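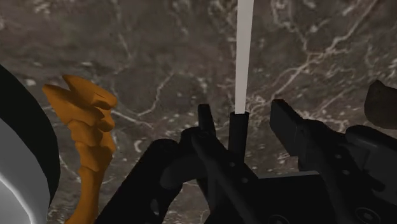
Issue 35, page 76

Forora Walking Map and Guide: Bovel Fortress and the Skostimine Tombs
Reviewed by Barrett Dunleavy

The hill fort at Bovel has been short of a decent map for years. The old sheet left out the north gate and put the spring on the wrong side of the ridge. Forora's new set has a folding map and a small guidebook, sold together in a card sleeve.

I used it over two days in April. The map marks the path from the village to the lower wall clearly, and the 8 km loop to the rock-cut tombs at Skostimine is easy to follow. Contours are fine but faint, and I had trouble reading them at dusk. The paper is thin and had started to split at one fold by the second afternoon.

The guidebook runs to 76 pages. The chapter on the cisterns is the best part, with a good plan of the steps and channels. Dating of the upper wall is passed over in a paragraph, and the author prefers the late Roman view without giving the other side. Nakamura's older guide is fuller on this – if you can find a copy.

Bus times are on the back cover. They changed on 1 September 2018, so check at the station in town before setting out. The last bus back leaves from the bridge, a 35-minute walk from the tombs.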